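Pranen Building Materials Workshop
Notebook, lime mortar series
Entry of June 9, 2019

Purpose of entry

To record the preparation of the second set of repointing mortars for the Gralden north wall, and to set down the corrections made to the procedure after the April set. The April specimens cracked at the edges within the first week of curing. The sand had been used as delivered, with no measurement of the water it held, and the mixes were wetter than the sheet stated.

1. Sand

Lusau pit sand, lot 3714. The sack was emptied onto a clean sheet and turned over with a shovel before sampling, as the fines had settled toward the bottom. Test portions were taken by quartering and placed in the drying oven at 105 °C until two successive weighings agreed. The lot is damper than the one used in April, and darker in color. Once dry the two cannot be told apart by eye.

Sieving was carried out on the dried portions only. The grading is acceptable at the coarse end but still short of material in the middle sizes. A blend with the sharper sand from the lower pit should be considered before the third set. The finest sieve has a small tear near the rim and has been withdrawn from use. Colleagues are asked not to return it to the stack.

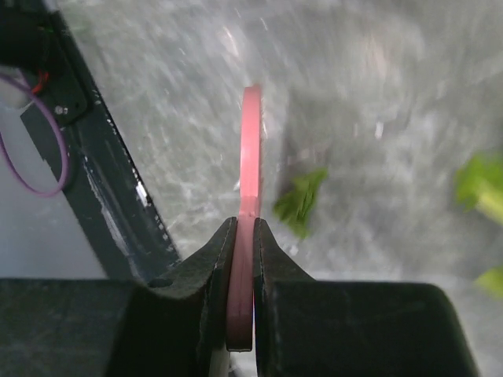 2. Lime

Hauser putty, lot 2456. The tub was opened for the first time and had a layer of clear water standing over the putty, as it should. The water was poured off and kept for topping up. The putty was stiff, smooth and free of lumps when pressed with the back of a trowel. No grit was felt.

Proportions follow the April sheet, one part putty to three parts sand by volume, with the sand measured dry. Where damp sand must be used on site, the bulking allowance in the front of this notebook applies. The allowance was worked out for a different sand and should be checked against Lusau material before the masons rely on it.

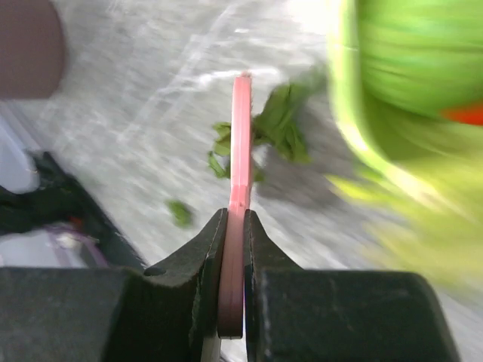
Dark gray gripper fingers, scuffed along the upper surfaces.

3. Mixing

The first batch was worked by hand and the second in the small mixer. The hand batch took longer to come together but needed no added water at all. The mixer batch looked dry for several minutes, and it was tempting to add water at that point. It was left to run and came right without any. This is very likely where the April set went wrong, in addition to the matter of the sand.

Both batches were covered with damp cloth and rested before use. The flow of the hand batch was slightly lower. The difference is within what the same operator obtains from repeat tests on one batch, and no conclusion is drawn from it.

4. Casting

10 prisms were cast, divided equally between the two batches. Molds were oiled lightly and wiped. Mortar was placed in two layers, each tamped, and the top struck off level with a steel edge. One prism from the mixer batch has a void visible at one corner and is marked with a cross on its label. It will be cured with the rest but left out of the strength results.

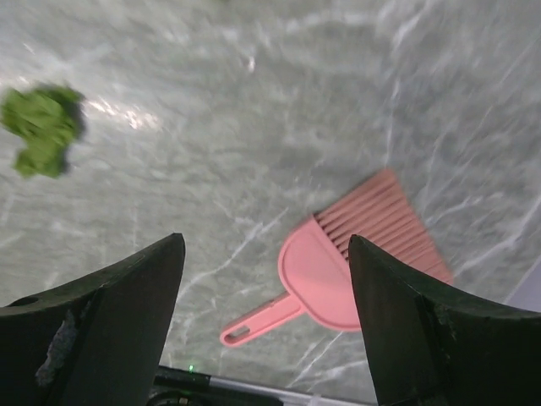 Pink hand broom on the gray marble surface.

5. Curing

The April set was cured on an open shelf near the door, where the air was dry and moved every time someone passed. The present set is in the closed cabinet, over trays of water, with damp cloth laid across the molds for the first days. Molds are to be stripped only when the edges resist a thumbnail. If in doubt, leave them another day.

Lime mortar hardens by taking up carbon dioxide from the air, so the cabinet cannot stay sealed throughout. The door is to be opened each morning and the specimens misted lightly. A log sheet is taped inside the door. Please enter the time and the humidity reading, and initial the line - blank lines in the April log made it impossible to say when the drying took place.

At stripping, one prism from each batch will be broken and sprayed with phenolphthalein to give a starting point for the depth of carbonation. The pink color marks the part not yet carbonated. The indicator bottle is low and a new one is on order.

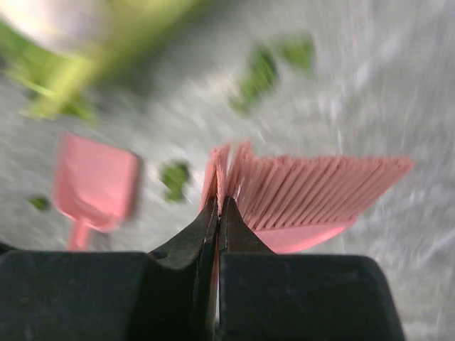
Gripper fingers, with gray dust marks and small scratches on the blocks.

6. Outstanding

Color match to the existing Gralden joints. The dry mortar from April was too pale when held against the wall in daylight. A trial with a small share of brick dust is proposed, although this will also alter the set and must be tested as a separate mix.

Joint samples from the lower courses have been requested and not yet received. The upper courses were repointed at some later date in a harder material and are no guide.

Balance due for calibration. Replacement for the torn sieve to be ordered in the same size, brass frame.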